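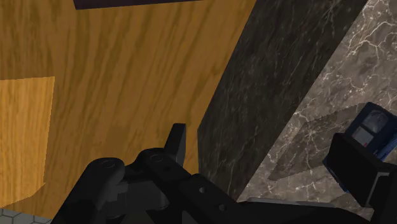 *Figure 1. Simulated scene seen past the gripper: wood surface, dark marble block, and lighter marble with a blue box-like item at right.*

# Can a Simulated Arm Put Things Away? Term Project Report

Rawan Kassab, Elias Obeidat, Wissam Mansour
Advisor: Mireille Salameh
July 13, 2022

## 1. Question

We wanted to know if a single arm with a two-finger gripper could do one ordinary kitchen chore without help: pick up a boxed item from a counter and set it down on another surface. People call this a solved problem. Our results say it is partly solved.

## 2. Setup

All trials ran in simulation. We used a scene builder we call Trima, which swaps surface textures and moves furniture between trials. The control code is a fork of Pasus, the planner written by last year's group. Rasha Yammine from that group helped us get it running again in March, after an update broke the collision checker.

Wood and marble textures were mixed on purpose. Strong grain and veins are hard on the edge detector, and shadows on the light marble are worse -- a dark patch with straight edges looks a lot like the side of a box.

## 3. Trials

We ran 343 trials. A trial passed if the item ended upright on the target surface and the arm touched nothing else.

| Result | Trials |
|---|---|
| Passed | 204 |
| Failed at grasp | 100 |
| Failed at placement | 39 |

Most grasp failures had the same cause. The planner picked a good approach, but the wide part of the gripper hit a neighboring block before the fingers closed. Tilted items were the next biggest problem. Pasus assumes a box sits flat, and when it doesn't, the fingers close on a corner and the box slides out.

Placement failures were mostly drops from too high. Elias lowered the release height halfway through and these became less common, but we did not rerun the early trials, so the table mixes both settings.

## 4. Discussion

The pass rate is a little under 60 percent. For a person clearing a counter that would be terrible. The arm is also slow, and it has no idea what to do after a drop except stop.

Simulation makes some things easier than they should be. Our lighting is soft and even, and friction is one fixed number for every surface. We would expect a lower rate on real hardware.

## 5. Next steps

- Estimate item tilt before planning the grasp
- Use the full gripper shape in the collision check, including the brackets
- Rerun the early trials with the lower release height
- Add items that aren't boxes

Code and trial logs are in the shared course folder under `trima-final`.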